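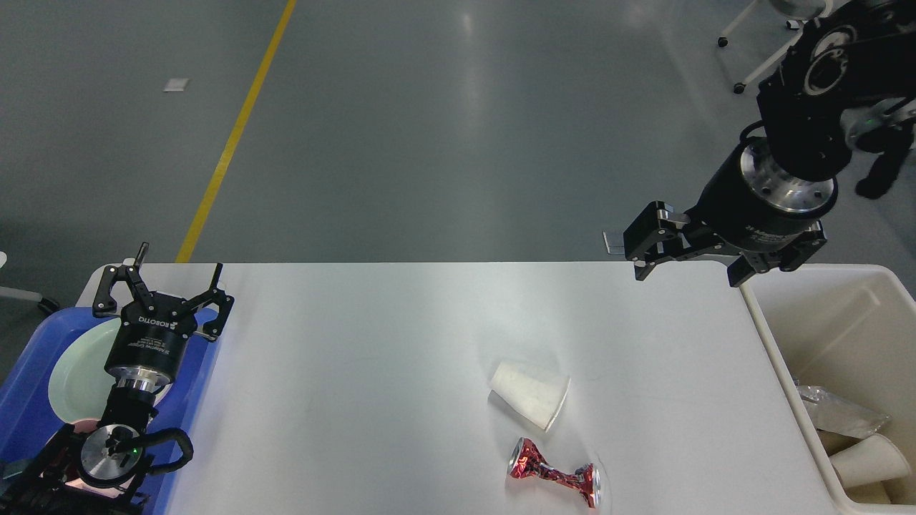
Fig. 4. Paper cup and crushed drinks can on a white table.

4. Setting up the Kaltateck waste station

Section 3 covered unpacking. By now you should have the cabinet standing upright, the lids still in their film, and the fixing bag opened. Keep the spare labels somewhere dry; they are not included in the refill pack.

4.1 Choosing the position

The station needs a level floor and 295 mm of clear space in front of the doors. It can stand against a wall or back to back with a second unit. Do not put it beside a radiator or under a window that gets strong sun, as the food caddy will start to smell sooner.

Caution: The cabinet is front-heavy until the bins are in. Keep the doors shut when moving it.

4.2 Levelling and fixing

1. Slide the cabinet to its final place.
2. Turn each foot with the 13 mm spanner until the cabinet no longer rocks.
3. Open both doors and let go. If a door swings shut by itself, lower the front feet by half a turn and try again.
4. Fit the wall strap to the upper rail. Screws for solid walls are in the fixing bag. For plasterboard, use fixings made for that purpose.
5. Pull the cabinet gently towards you to check that the strap holds.

Note: The wall strap must be fitted in schools and in any building open to the public.

4.3 Fitting the bins

1. Lift the bins in with the handles facing the door.
2. Put a liner in the general waste bin and fold the edge over the rim by a hand's width.
3. Leave the cans and plastics bin without a liner, unless your collector asks for one.
4. Put the paper bin in last. It sits on the raised shelf and will not go in if the others are out of line.
5. Hang the food caddy on the inside of the left door.

4.4 Labels

Labels go on the lids and again on the bins themselves, so that a bin put back in the wrong bay is easy to spot. Wipe the lid with a dry cloth first. Peel the backing from the top edge down, and press from the middle outwards.

Paper cups have a label of their own. Most have a thin lining and many collectors will not take them with paper — ask before you choose which lid it goes on. Drinks cans can go in whole or squashed, but they should be emptied into the liquids funnel first.

Caution: Do not put cans that still hold liquid into the bin. The base is not watertight. 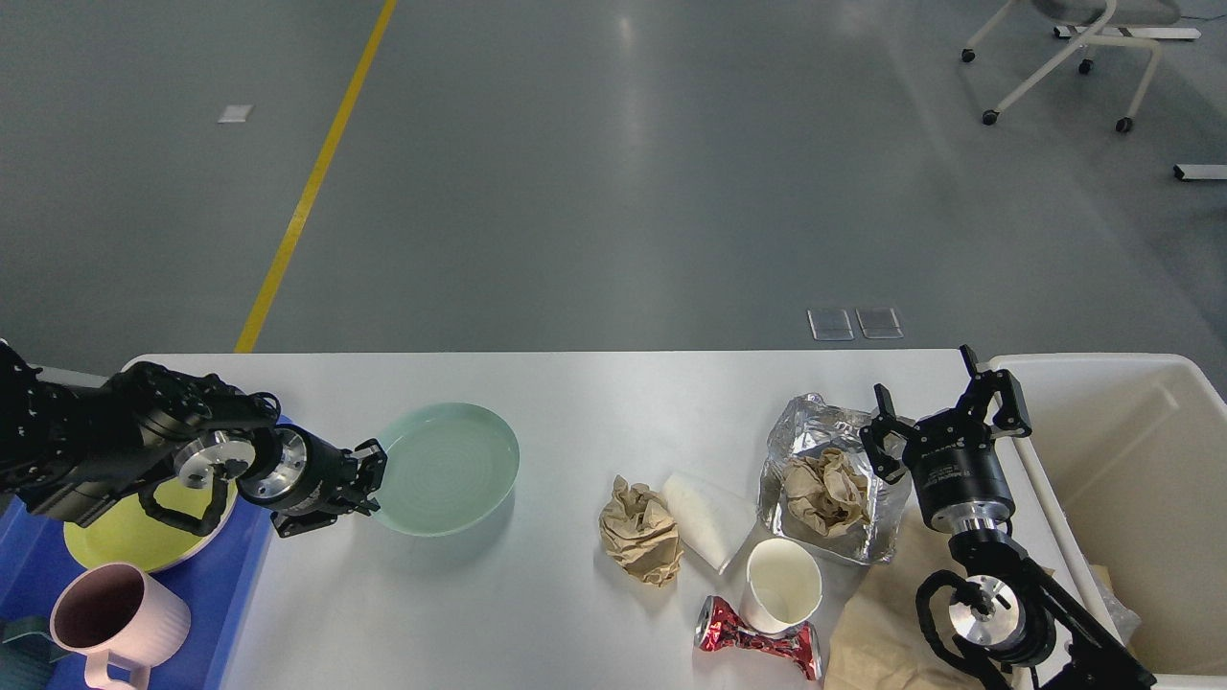 Can food waste go into the caddy without a liner?
The caddy works with or without a liner, but without one it should be emptied and rinsed at the end of each day.

4.5 First week of use

People will get it wrong at first, mostly with cups and sandwich boxes. Look inside the bins at midday as well as at closing time, and move a label if the same mistake keeps happening. Scrape plates into the caddy before they go to the dishwasher, and keep cutlery well away from the flap.

Check the wall strap again after the first week and tighten it if the cabinet has settled.

4.6 Problems during set-up

Lid sticks: remove any film left under the hinge.
Bin will not slide in: take out the paper bin and start again from 4.3, step 1.
Door does not close: check that the caddy hook is pushed fully down.
Part missing: quote item 19 from the parts list for the hinge set, or item 2 for the feet.

For cleaning, go to section 5.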